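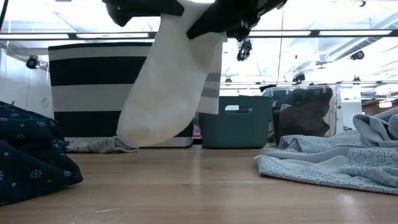
4.2 What people do with the odd ones

I went into the home diaries expecting socks to be the easy part. Shirts have sleeves, towels are bulky, but a sock is a sock, right? Well, no! Of the 335 laundry sessions our Ploltwood households wrote up, 122 mention a sock that got set aside "for later" (their words, over and over), and later could mean the end of the pile or sometime in January. Most people I talked to start with whatever is biggest and work down, so the small stuff waits at the bottom and gets sorted when everyone is tired of sorting.

Figure 9. A mixed pile of laundry: a light blue shirt, a maroon garment, a folded white towel and dark navy fabric, with storage containers at the left.

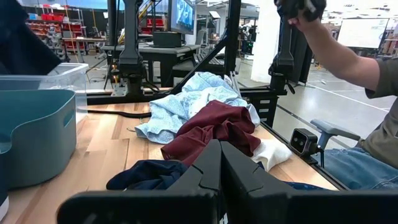 Fadi Sabbagh read a draft of this section and objected that I was treating the pile as one big job, when in his house it's two: towels come out first, always, and only then does anybody look at the clothes. I went back through the diaries with that in mind and he has a point (I'd coded those as a single session, sorry Fadi). Splitting them changes the session totals in Table 3 but leaves the sock numbers alone, and I've kept both versions in the appendix.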